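Prurkora and the stale transform problem

Most of January went into a bug that I had filed under calibration, which cost me more time than I would like to admit. The short version is that the planner was working from a scene that was correct in every respect except when it was true. The longer version follows, mostly so that I can find it again.

Prurkora is the layer that sits between perception and the motion planner. It subscribes to object detections, keeps a list of tracked objects with poses and extents, and hands the planner a snapshot when a plan request arrives. It was written over two weeks last year and was never meant to do much. The interesting work was supposed to be on either side of it.

The symptom was a lateral offset on grasps. The commanded grasp centre would land to one side of the object, always along the direction the arm had last travelled. On large things this hardly mattered. On anything narrow, one finger came down where the gap should have been. I re-ran the hand-eye calibration, got residuals in line with the previous set, and the offset stayed. I re-ran it again with more poses, which was stubbornness.
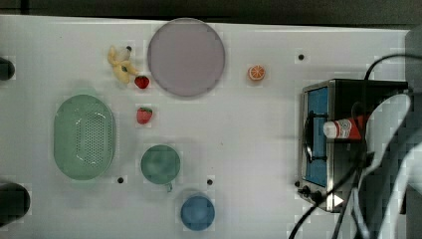 Noemi Delacroix was the one who asked for a plot of the offset against joint velocity at the moment of detection. It was close to linear. A calibration error does not know how fast the arm is moving, so that was the end of the calibration theory.

The cause was in how detections were being put into the base frame. Each detection message carries the timestamp of the image it came from. Prurkora was ignoring it and asking the transform buffer for the latest available transform. With a detector that returns quickly you can get away with this for a long time. We had swapped in the heavier segmentation model in the Hultmont branch, and its end-to-end latency on our machine has a median of 238 ms. During that time the wrist camera has moved, and every point in the cloud is placed as though the camera had seen it from its new position.

The fix is the one everybody already knows. Look up the transform at the image stamp. If the buffer does not reach back that far, drop the detection and log it. I also put a gate on the snapshot so that a plan request will not be served from a track whose last update is older than 775 ms. That number came from looking at the latency histogram and picking a place past the tail. It is a config value and should probably be set per model.

Three smaller problems had been hiding behind the first one.

The transform buffer was being constructed with its default cache length in one process and an explicit, much shorter one in another. The shorter one had been copied from a simulation launch file. Lookups at the image stamp failed intermittently until both were set from the same place.

The tracker's association step used centroid distance only. With the old smeared poses the gating radius had been pushed out to compensate, and nobody had pulled it back. I have reduced it and added the class label as a hard constraint.

The recorder was stamping frames on arrival and discarding the driver's stamp, so replaying a log would not reproduce the fault. This is the one that annoys me. Eight logs from before the change are useless for timing work and I have marked them so.
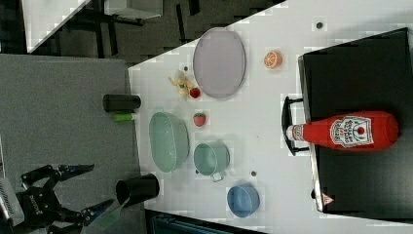
Association still needs a proper treatment when two instances share a class. The label constraint does nothing there, and a nearest-neighbour assignment done greedily will swap identities if detections arrive in an unlucky order. Two toy strawberries make a decent test of this: one is right up against the banana piece and the other is by itself between the colander and the plate, so a swap shows up at once as a jump in both tracks. I have replaced the greedy pass with a Hungarian assignment over a cost that mixes position and extent. The matrix is tiny, so run time does not come into it. What it does not solve is the case where one instance is occluded for several cycles and the other is moved. For that the tracker needs to know what the gripper is holding, and at present that state lives in the executive and is not published.

Tanner, our plan server, also had an opinion about all this. It caches collision geometry keyed on track ID, so an identity swap used to leave it with the right shapes in the wrong places until the next full refresh. I have changed the key to include a revision counter that increments whenever a pose changes by more than a threshold. Cache hits went down, and planning time has not moved enough for me to care.

For regression I added a replay test to the Jornent suite. It takes a log with driver stamps intact, injects a configurable delay between image and detection, and checks that the tracked poses in the base frame are invariant to that delay within tolerance. With the old lookup it fails as soon as the arm moves. With the new one it passes until the delay exceeds the buffer length, at which point detections are dropped and the test checks for the log entry.

Still open: publishing the held-object state, per-model staleness limits, and a decision on whether the snapshot should interpolate tracks forward to the request time. I lean against the last of these for static tabletop work. A constant-velocity model applied to objects that are mostly stationary amplifies detector jitter and gives very little back. Noemi disagrees and has a branch. I will look at it once the executive changes are merged.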